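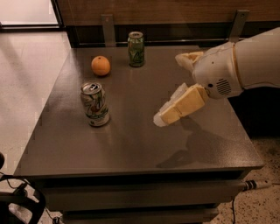
Bon, je me lance dans un petit fil sur les meubles à tiroirs, parce que ça fait deux semaines que je saoule tout le monde avec le mien et qu'il faut bien que ça sorte quelque part.

Je cherchais une desserte pour l'atelier, quelque chose de costaud, pas trop haut, avec un dessus bien plat où poser le goûter. Tout ce que je trouvais neuf dépassait mon budget, ou alors c'était blanc brillant (non merci, j'ai déjà donné).

Et puis Meinir Rowlands m'a parlé du dépôt de Lougher. Caisson gris-brun, dessus lisse, 39 euros. Je l'ai ramené en bus, je ne recommande à personne, mais le chauffeur a été adorable !

Le dessus sert de coin pause : les canettes, une orange, et de quoi s'accouder en papotant. Je passe un coup d'éponge le soir – et encore, pas tous les soirs.

Pour l'orange, j'y tiens. Ma grand-mère en posait toujours une près de sa machine à coudre, pour l'odeur quand on l'épluche vers quatre heures, et j'ai gardé l'habitude sans trop y réfléchir.

Les tiroirs, c'est une autre histoire. Celui du haut est réservé aux stylos et aux ciseaux, en théorie. Kadri Rätsep y range aussi ses sachets de thé, et je retrouve des ficelles partout.

Si quelqu'un a une astuce pour des séparateurs pas chers, je prends ! J'ai essayé les boîtes à chaussures découpées, ça gondole au bout d'un mois.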